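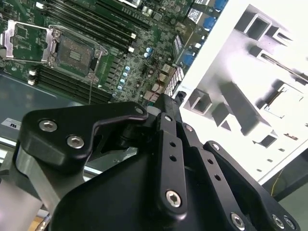 Moving interstate with two old computers, what do I do with them?

Posted by Raíssa Guimarães
Monday, April 9, 2018

Hello everyone, I hope this is the right spot for it. My husband and I are moving from Geelong up to Toowoomba in July and I am trying to get ahead of things for once in my life. The furniture I can manage. What has me stuck is the study. We have two desktop computers from when he ran his little bookkeeping business, one of them very heavy, plus a printer and a box of leads that I am frankly a bit frightened of.

The removalist (Geritz, they were lovely on the phone) quoted us $2,271 for the lot, and said computers are fine to go on the truck but they won't cover them unless they're in the original boxes. Well, the original boxes went out with the recycling years ago! The drive is long and we'll have the dog and my mother's sewing machine in the back of the car, so there isn't a lot of room to play with.

So do I pay for proper boxes, squeeze the computers in the car and send something else on the truck, or is it time to let them go? All our photos are on one of them, and I'd be heartbroken to lose those. Any advice from people who've done a long move would be very welcome.

Thitima Inthanon

Hi Raíssa, and congratulations on the move! We went from Ballarat to Rockhampton a few years back with three kids and a budgie, so I do feel for you.

Please do the photos first, before you think about a single box. Buy an external drive, copy everything across, and then open a few of the photos from the new drive to make sure they really are there. Then make a second copy and leave it with a sister or a good friend until you've settled in. Mine lived in my sister's linen cupboard for months, under the beach towels, and it was a great comfort to know it was there. If the copying looks like more than you want to take on, a local repair shop should be able to do it for you, and you can ask the price before you say yes.

Once that's done the computers matter a good deal less, and you can decide with a clear head. I'd turn them on, see if anyone has used them since Christmas, and be a bit ruthless. We carted a desktop all the way north and it sat in the garage until we gave it to my nephew, who likes having the side off things.

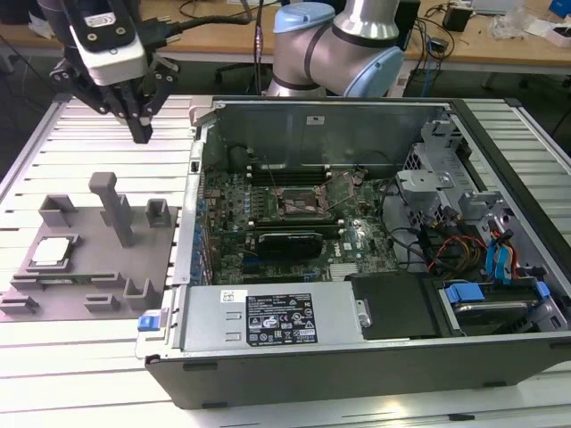
A desktop tower on its side with the panel off.

If you do keep one, take a photo of the back before you unplug anything, and put the leads in a zip bag with the name of the computer written on it. I can't tell you how many evenings that would have saved me. A plain double-walled carton is fine for the tower, with folded towels or doona covers packed snugly all around so it can't shift. Bubble wrap is good as well, but you have to wash the towels anyway, so you may as well use them. I'd put it on the floor behind the front passenger seat if the dog will allow it. Take the ink cartridges out of the printer too, or you'll have a purple carpet like we did.

And do ask Geritz to put in writing what they mean by "won't cover". Ours turned out to be happy to insure things if they packed them themselves, and it cost us $167 extra for the study and the good china together.

All the best with it, and take plenty of water for the dog!

caltora_kev

Tip them. New ones are cheap. Check with your council about e-waste because they won't take them in the normal bin.

mrs_faltora

I agree with Thitima about the photos, but please don't take them to the tip with everything still on the drives, especially if it was a bookkeeping business. There'll be other people's tax details on there. Your husband should check how long he has to hang on to the business records, and after that have the drives wiped or taken out. The shop in our street took the drives out of both of ours while I waited and handed them back to me in an envelope.

Also, the sewing machine should go in the car no matter what happens with the rest. My mother's went on a truck and the timing has never been right since.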